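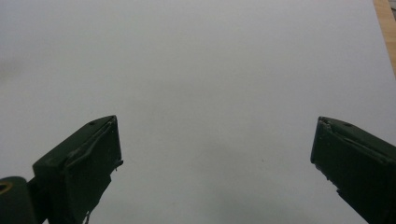

A visitor remarked in the comment book that watching a tool carried by hand had explained more about robot grasping than watching an arm do the same job, and asked why the hand-held stations had been placed at the back of the hall. The remark is often repeated in accounts of the **Kurow Open Bench**, a public demonstration day on robot handling and automation. The event is held every June by the Olitz Handling Laboratory in its building at Kurow. It is named for the tables left open to visitors, who may operate the equipment under supervision.

## Background

The laboratory first admitted the public as part of a district open house. Visitors were led past fenced industrial cells and could watch palletizing cycles through a window. Attendance was fair, but most written questions concerned how a machine is taught a task, a subject the tour did not cover. The following year the window tour was shortened and three tables were set up for teaching by demonstration. The format has stayed much the same since then.

A description of the program, including the table layout and the rules for visitors, was issued on 12 January 2018. Later editions changed the opening hours and the numbering of the tables.

## Hand-held demonstration

The largest part of the program uses a two-finger gripper carried by a person, with a camera fixed to the tool. The camera sees both fingers and the work surface between them. A demonstration is the record of one task done from start to finish: the operator brings the tool over the table with the fingers apart, closes on an object, moves it, and opens again. Recordings are later used to train a control program, called Premton at the laboratory, that drives a similar gripper on an arm.

The gripper used at the bench has dark green fingers that narrow toward the tips. With the fingers held wide apart over a pale, matte covering, the gap between them is easy to judge from the camera view. The tips and the raised seams show scuffs, and the lower edges of the inner faces are ragged.

Operators are asked to follow a short set of rules:

- Start with the fingers open and over the table.
- Keep both tips in view of the camera.
- Approach at a steady speed and pause before closing.
- Do not touch the object with the free hand.

A run that breaks a rule is kept on file with a note. Staff sort the notes after the event. Rejected runs are sometimes played back the next year as part of the introductory talk.

## Layout

The hall holds four tables. Two are used for hand-held work, one for playback on an arm, and one for sorting small parts with a fixed gripper and a feeder. The order has varied. For several years the hand-held tables stood farthest from the entrance, next to the power supply and the recording computers, and visitors reached them only after the arm demonstration. Following comments on the order, one was moved to the front. The other remains at the back — its cable run was too short for any other position.

Plain coverings are used for introductory tasks. Patterned cloth and bare tabletops are used later in the day, when the aim is to show how a trained program behaves on a surface it has seen less often. Lighting is left as it is in the hall, and shadows from people standing near the table are treated as a normal part of the recordings.

## Playback session

In the afternoon a program trained on earlier recordings is run on the arm in front of an audience. The tasks are simple: moving a block to a tray, standing a cup upright, or pushing a part against a stop. Each task is tried in full and the result is called out by the operator. Failed attempts are not repeated unless the arm has stopped on a fault.

The session has been criticized for its length. The arm moves slowly in public because its speed limit is set low, and resetting the table takes longer than many of the tasks. A screen was later added to show the tool camera during resets.

## The Thambiah set

Visitor recordings are offered to the laboratory under a consent form. Those accepted are stored in the Thambiah set, a collection limited to tabletop tasks. The first release held about 1000 runs. Sound is removed before storage, and runs in which a face is visible are left out. The set is divided by task and by surface. It has no division by operator, and the forms are stored separately from the files.

Use of the set outside the laboratory is limited by its mix of skill levels. First-time operators tend to close the fingers early and to hesitate over the object. Some users filter such runs out; others keep them as examples of recovery from a poor approach.

## Access

Admission is free, with timed entry for the hand-held tables. Children may use the tool with an adult at the table. Bags are left at the door, and loose sleeves must be rolled up at the sorting station. The playback session is open without a ticket until the seats are full.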